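Reseña del kit bimanual Huvmont: dos meses poniendo y quitando la mesa

Por Rokeya Dissanayake

El kit de dos brazos de Huvmont lleva en nuestro taller desde diciembre. Lo compramos por medio de Gratex, el distribuidor, y lo hemos usado casi siempre para lo mismo: mover vajilla. Platos, cuencos, tazas, cubiertos. Es un trabajo aburrido y por eso mismo sirve para probar un equipo así, ya que las piezas son de formas muy distintas y casi ninguna está pensada para una pinza de dos dedos.

Qué viene en la caja

Dos brazos plateados, dos pinzas negras con su carcasa blanca, la base común, las fuentes y el juego de cables. La mesa no viene incluida. El software de control, Gotum, se descarga aparte y la licencia básica entra en el precio. El manual tiene 162 páginas y está en inglés; la parte de calibración es clara, la de red se queda corta y tuvimos que escribir dos veces al soporte de Gratex. Contestaron las dos, la segunda con un archivo de configuración que resolvió el asunto.

Montaje

Ekrem Dursun y yo tardamos una tarde. La tornillería es buena y las piezas encajan sin forzar. Hace falta una segunda persona para sujetar el brazo mientras se aprieta la base, cosa que el manual menciona después del paso en que se necesita. La calibración de las pinzas se hace desde Gotum y son 49 posiciones por brazo. Se puede interrumpir y retomar, pero si se cierra la ventana hay que empezar desde el principio. Nos pasó una vez.

Uso con vajilla

Los cuencos son lo más fácil. La pinza entra por el borde, un dedo dentro y otro fuera, y con la fuerza al mínimo no marca la cerámica. Las tazas con asa dan algo más de guerra: si el asa queda mirando hacia el brazo conviene girar la taza antes, y para eso van bien los dos brazos juntos.

Los cubiertos son otra cosa. Un tenedor plano sobre la mesa cuesta mucho. Los dedos tienen que bajar casi hasta tocar la superficie y el sensor de contacto salta antes de tiempo. Kulap Chaimongkol, que se ocupa de la programación, acabó bajando el umbral a mano y desde entonces va mejor, aunque seguimos perdiendo agarres con las cucharas de mango fino. En una tanda de 100 intentos con cubiertos sueltos, lo que más falló fue levantarlos; una vez cogidos, casi nunca se cayeron.

Sobre los cables: son gruesos y van por fuera del brazo. Con movimientos cortos no molestan. Con los brazos estirados hacia el centro de la mesa pueden pasar por encima de un plato, y hay que tenerlo en cuenta al planificar la trayectoria — Gotum no lo hace solo. Unas abrazaderas de serie no habrían estado de más.

Ruido y mantenimiento

Los motores hacen poco ruido, menos que un ventilador de pie. Las articulaciones se limpian con un paño seco. Las almohadillas de los dedos se gastan y el recambio viene en bolsas de 2, así que conviene pedir varias de una vez para no pagar tantos portes. El pedido de recambios a Gratex nos llegó en una semana.

Comparación

Antes teníamos un brazo único de Kamolrat, más barato y algo más rápido. Para coger una pieza y dejarla en otro sitio sigue siendo suficiente. En cuanto hay que sujetar un cuenco con una mano y meter la cuchara con la otra, ya no sirve. Biljana Tomić, que venía usando el Kamolrat a diario, se ha pasado al Huvmont para todo menos para apilar.

Lo bueno: pinzas precisas, montaje razonable, soporte que responde.
Lo malo: cables por fuera, sensor de contacto demasiado sensible, calibración larga.

Lo recomiendo para un taller o laboratorio que necesite dos manos y tenga a alguien que sepa tocar parámetros. Para empezar desde cero me parece mucho equipo.

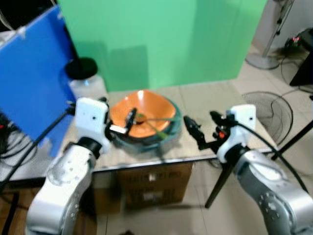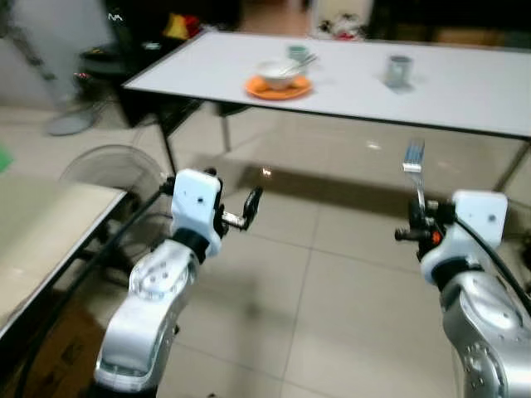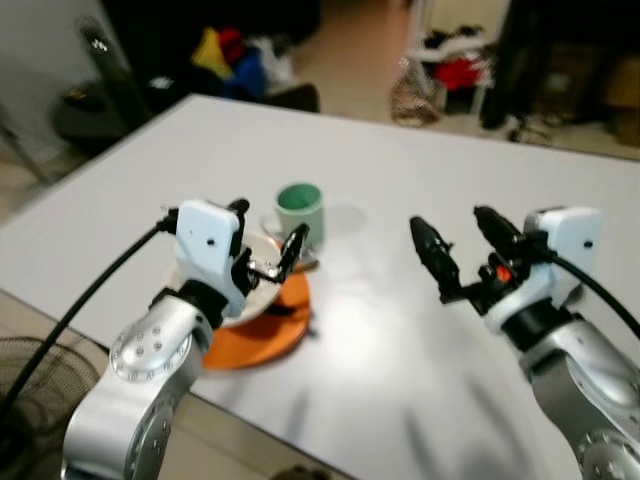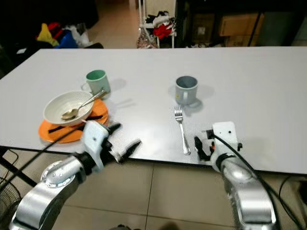
Los dos brazos del kit Huvmont en tareas de vajilla.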